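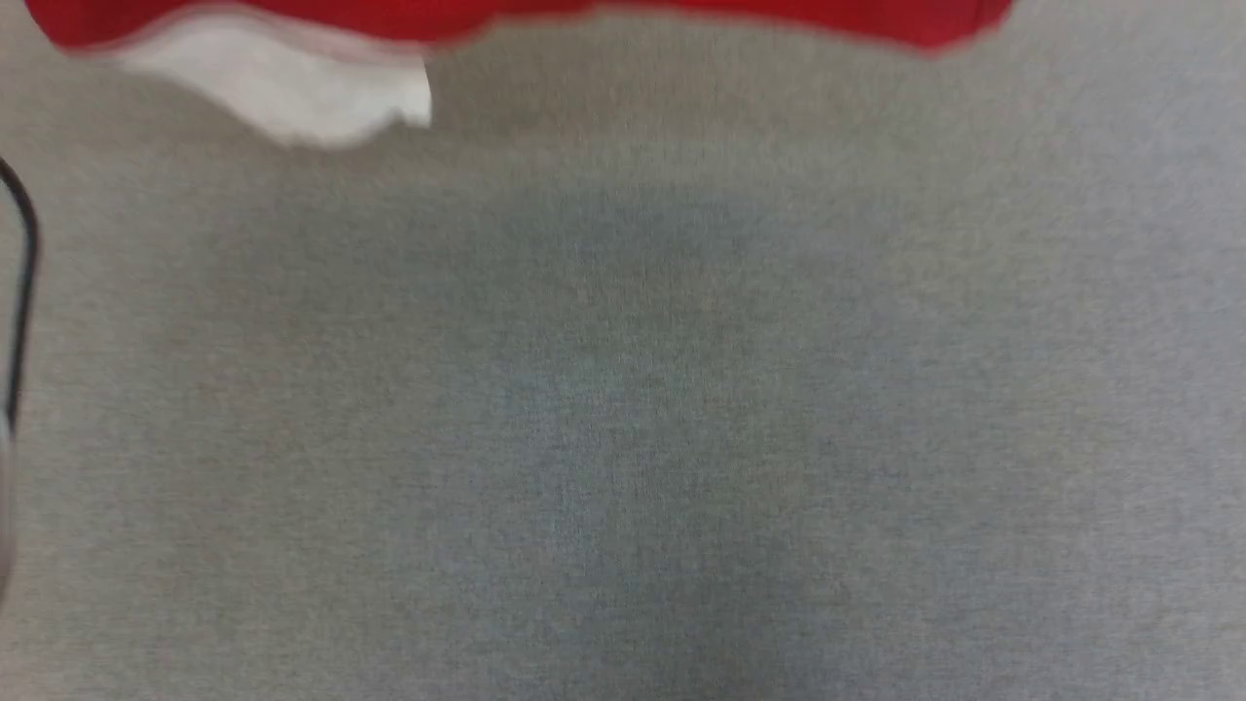
Skurnell T2 Two-Arm Garment Table
Sold and serviced by Trimen
Status: available with restrictions. Read the safety notice before ordering.

Product notice, updated 23rd March

Skurnell calls the T2 a "hands-off" folding station. We sell it, and we don't call it that. Since December we have had 11 reports of the same fault on tables we supplied, and until it is fixed we would like buyers to see the fault on the same page as the price.

What happens

The arm closes on a garment, lifts, carries it across and opens its fingers. The software marks the item as released. Sometimes the item is still hanging from one finger, usually by a hem, a sleeve edge or a thin bit of trim. The arm then starts its return move at full travel speed with the cloth attached, and whatever is on the end swings wide. In two of the reports a sleeve caught the wrist cable and pulled it tight before the arm stopped. In one, the operator had leaned in to straighten the next piece and was hit on the forearm. She was bruised. With a zipper on the end of that sleeve we would be writing a different notice.

What Skurnell says

Skurnell's answer is that the release check in its Celtosar control software works as designed. We accept that. The check looks at finger position and motor load. If the fingers are open and the load is low, it reports a release. A light shirt snagged on a fingertip weighs next to nothing, so the check passes. The design is the problem.

We were also told that the fault is limited to "unusual garments." The reports cover T-shirts, sports jerseys, pillowcases and one dish towel.

What we tried

We ran 300 pick-and-release cycles at our own bench with mixed used clothing, software as shipped, cloth cover on the table. The arm carried the item off after a reported release 12 times. Slick sports fabric was worse than cotton, and anything left bunched up was worse than anything laid flat. Three hundred cycles is a small test and we make no great claims for it. It is still 300 more than we were shown when we asked for the factory results.

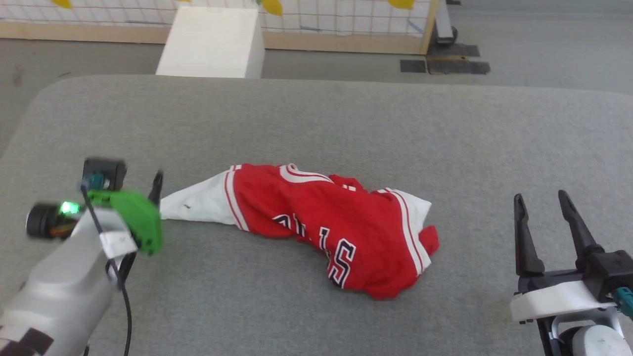 Jerseys deserve a paragraph to themselves, as several customers bought the table for team laundry. Contrast trim at the neck and cuffs gives the fingers a ridge to hook on, and large printed lettering stiffens the front so the whole shirt comes along when only an edge is held. The brochure has a folded jersey on its cover. We have asked what settings were used for it and have had no reply.

The Baluyot finger kit

Baluyot makes a smoother replacement finger that fits the T2 mount. Its sales sheet says it "eliminates" hang-ups. On our bench it cut them down -- and then the smooth tips began dropping heavier items partway through the lift, so you trade one fault for another. We stock the kit and will fit it if asked. Please don't buy it as a safety measure.

Conditions of sale until further notice

Every T2 leaves us with travel speed capped at 40 percent. The cap is set in the service menu and we keep the code.

A pause is added after each reported release. The arm stays where it is until the operator presses the foot switch. Yes, this slows the line, and yes, it makes "hands-off" look silly.

Route the wrist cable close to the arm, with enough slack for the wrist to turn and no loop standing out. Check it at the start of each shift.

Keep hands and heads outside the reach of both arms whenever either one is powered. A stopped arm may only be waiting for its next command.

If cloth is caught on a finger, press the emergency stop before you touch it. Do not tug it free with the arm live.

Existing owners

If your table came from us, we will apply the speed cap and the pause at no charge. If it came from someone else we can do it for the cost of the visit, but you will need your Celtosar license number.

Skurnell has promised a software update with a camera-based release check. We have no date for it and have seen no test data. When a copy reaches us we will repeat the same 300 cycles and post the result on this page, good or bad. The speed cap stays on until then.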